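Schwarzer Stoff als Hintergrund, Falten rausbekommen?

Erley
Moin zusammen, ich brauche mal Schwarmwissen. Wir haben im April Vereinsfest und ich soll die Fotoecke machen. Stoff hab ich schon, schwarz, 300 cm breit, lag aber ewig gefaltet im Schrank und sieht auch so aus. Bügeln auf der niedrigsten Stufe hat fast nichts gebracht. Was macht ihr da?

Prukell
Dampfglätter! Aufhängen, von oben nach unten durchgehen und dabei unten leicht ziehen. Bügelbrett kannst du bei der Größe vergessen.

zhuravel_90
Würde ich bei Polyester lassen, ich hab mir so mal einen Glanzfleck reingedampft, den sieht man auf jedem Bild. Lieber am Abend vorher aufhängen und unten eine Latte in den Saum. Und dann 90 cm Abstand zwischen Leuten und Stoff, dann verschwimmt der Rest eh.

Prukell
@zhuravel_90 dann war dein Gerät zu nah dran, sorry. Mit Handtuch dazwischen passiert da nix. Und 90 cm hast du in so einem Vereinsheim doch nie.

Clirnbridge
Ich finde ja, ihr macht euch zu viel Kopf (nicht böse gemeint). Bunte Buchstaben drauf und die Leute gucken auf die Buchstaben. Moosgummi geht super auf Schwarz, Pastell und Orange vor allem. Oben reichen kleine Klammern. So in der Richtung:
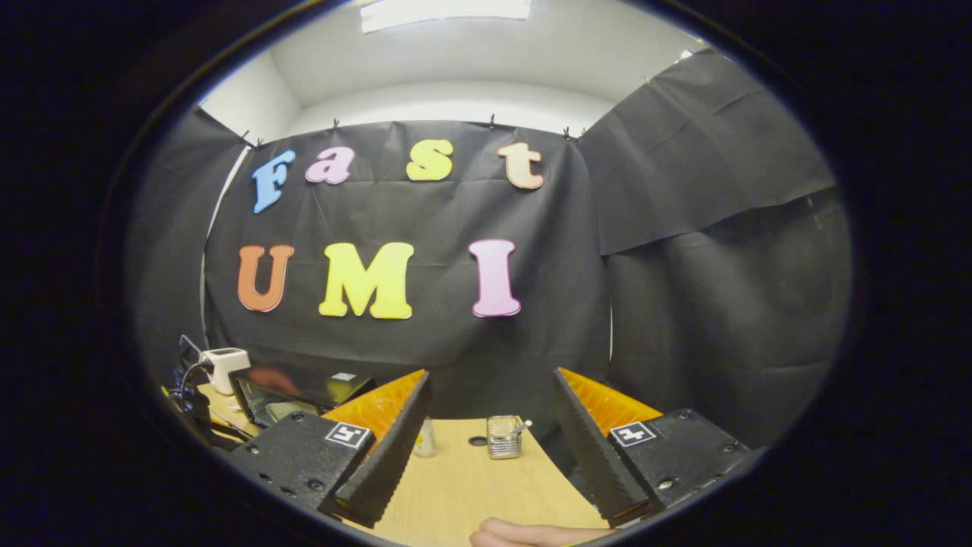
Und noch eins, gleicher Schriftzug: 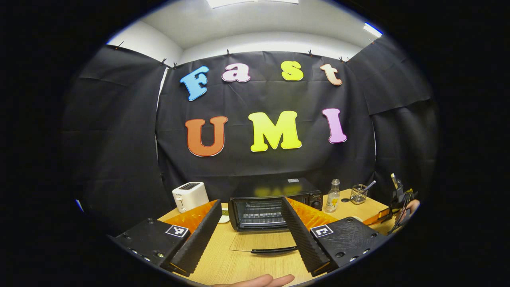

Wichtig ist halt, dass die Buchstaben groß genug sind, sonst liest das auf dem Handy keiner mehr. Ich nehme 6 mm Moosgummi, das dünnere rollt sich bei mir immer an den Ecken hoch.

Erley
Oh, Buchstaben sind eine gute Idee, unser Vereinsname ist zum Glück kurz. Womit machst du die fest, Stecknadeln oder Klebeband?

Clirnbridge
Stecknadeln, schräg von hinten durch. Klebeband hält auf Stoff bei mir keine Stunde.

zhuravel_90
Stecknadeln bei einem Fest mit Kindern? Na ja. Klettpunkte kosten 4 Euro und fertig. Die Latte würd ich trotzdem reinmachen.

Erley
Ok, Klettpunkte sind bestellt, Dampfglätter leiht mir Zlata Kravets aus der Nähgruppe. Ich teste erst mal an einer Ecke und melde mich dann.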